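Tikinton Users Forum > Arms and Grippers > Faults

Gripper stops dead with error 398 in the middle of a pick job

clomport_bay
Posted Jan 27, 2026

Second one of these in a week so I'm putting it up here. We run a Tikinton arm with the Nurska two-finger gripper, controller on 2848. The job is simple pick and place with kitchen items, a bowl and pieces of fruit mostly. Partway through a run the gripper stops answering, the arm holds position, and the pendant shows 398, "tool comms lost." Clearing it does nothing. I have to power cycle the whole cabinet.

It has never done it with the arm parked. It's always with the wrist turned over and moving. One of the two times it was already holding the bowl and kept holding it, which I suppose is what you want, but I had no way to open the fingers from the pendant and ended up supporting the bowl by hand while I killed the power. I didn't enjoy that.

Layout for the job, fruit in the basket and the bowl on the black tray:

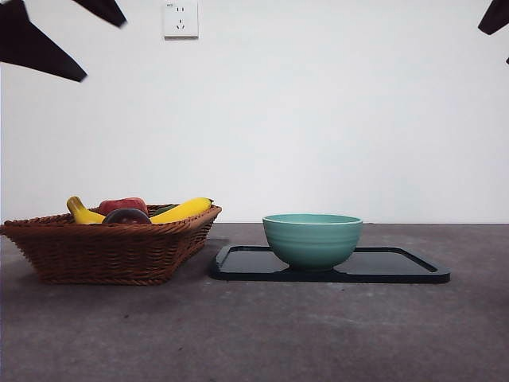
Re: Gripper stops dead with error 398

pallet_jack
Cable. It's always the cable. The Nurska lead has a tight bend right behind the wrist connector and the conductors break inside the jacket where you can't see it. Put a meter on it and flex it by hand.

clomport_bay
Metered it this morning, all pins good, flexed it every way I could think of. No dropouts. I have a spare coming but I'm not convinced.

oldservo
I wouldn't rule it out from a bench test. A lead can pass all day in your hand and fail with the wrist rolled past a certain angle at speed. Mine did.

That said, 2848 has a known problem with the tool port timeout. The default was dropped to 5 ms and the gripper can miss that when it's busy with a force reading. Look under Tool I/O, Advanced. We set ours to 2000 and haven't had a 398 since.

pallet_jack
2000 is two seconds. So the gripper can be gone for two seconds with the arm still driving before anything stops? No thanks. You've turned the alarm off and called it fixed.

oldservo
It's a comms timeout, it isn't the safety stop. The e-stop and the force limit on the arm don't go through it. But fair enough, it's long. I picked it to see if the fault would go away and never went back to tune it.

millet_n
Something else to check. When does it fail, on the way in or with something gripped? We had a Millet controller do nearly the same thing and the cause was current draw. Fingers squeezing hard on a stiff object, supply sags, gripper board resets. The error said comms but the board had rebooted.

clomport_bay
Once gripped, once on the approach with the fingers open. So I don't think it's all current. I'll log the voltage anyway.

I'm back at the table now. Bowl is in front of the tray for the next test:

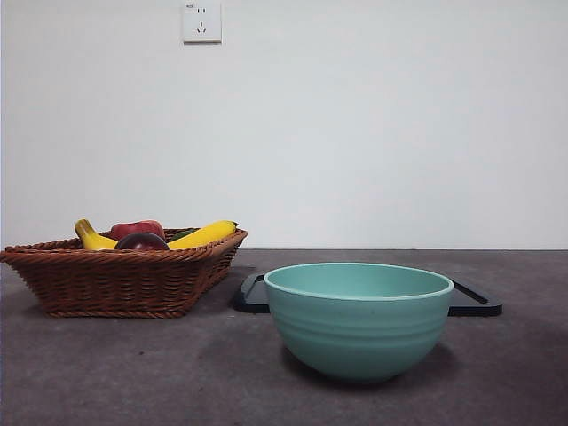

What I want to know first is whether the 398 follows the wrist angle or the load. Plan is to run the approach with nothing gripped, same speed, same roll, over and over until it faults or I get bored. Then the same path with a piece of fruit, then with the bowl. The bowl has that slightly thickened lip and I've been gripping on it at full force, which is probably more than it needs, so I'll drop the force for one set and see if it changes anything. Timeout stays at the default until I've got a log.

pallet_jack
Better plan than changing numbers. Put something soft under the bowl.

millet_n
And log the gripper uptime counter if your version shows it. If it goes back to zero you have your answer.

oldservo
Also find the manual release before you start. On our Nurska it's a hex screw on the side of the body, under a rubber plug. You can open the fingers with the power off and you don't need to stand there holding anything.

clomport_bay
Did not know about the plug. Found it. Uptime counter is there too, second page of diagnostics.

First set is running, no fault yet. Will post the log when I have one.

pallet_jack
Still says cable.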